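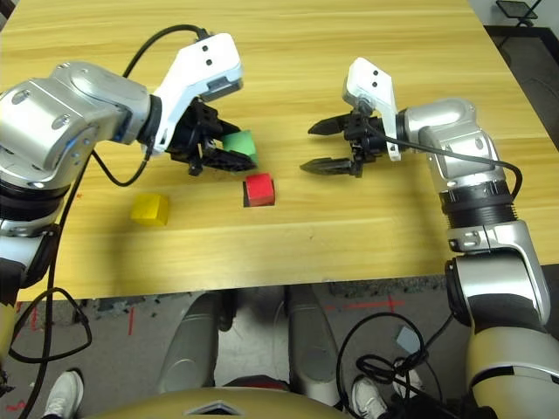

Tabletop with colored cubes.

Foltville Water District
Minutes of the Regular Meeting, January 2, 2018

1. Call to order. K. Obradović presiding. A quorum was present. Minutes of the previous meeting were approved with one correction: in item 4, "gate valve" replaces "check valve."

2. Binau Road main. The cast iron main on Binau Road was laid in 1953 and has not been relined. The section proposed for replacement runs 1173 feet, from the pump house to the Cabanatuan Street junction. Staff presented two options: open trench with 8-inch ductile iron, or pipe bursting with polyethylene of the same diameter. Open trench requires lane closure for 20 working days. Pipe bursting requires fewer closures, but each service connection must still be dug by hand, and the soil report shows cobble at pipe depth near the junction. Members asked whether cobble would rule out bursting. Staff replied that it would depend on the size of the stone — two more test pits are needed before a firm answer can be given.

Moved and seconded to authorize the test pits and hold the choice of method until results are in. Carried. 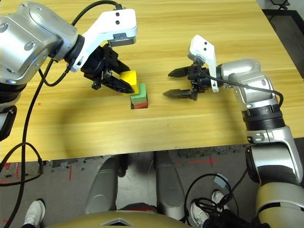

Temporary service during the work was then discussed. Under either method, homes on the east side would be fed by a surface line from the hydrant at the pump house. The line must be disinfected and sampled before use. Freezing is a concern if work starts before spring, and staff will price insulated pipe as a separate bid item.

3. Meter replacement. Pultumeo meters have been installed at 9 addresses on the trial route. Two units reported low battery and were exchanged under warranty. Readings otherwise match the manual reads. The trial continues through the next billing cycle. No action taken.

4. Rates. The draft schedule was received. K. Obradović asked that the base charge and the usage charge be shown on separate lines. Held over.

5. Public comment. One resident reported discolored water after hydrant flushing. Staff will take a sample at the tap and notify the resident of the result.

6. Adjournment. Moved, seconded and carried.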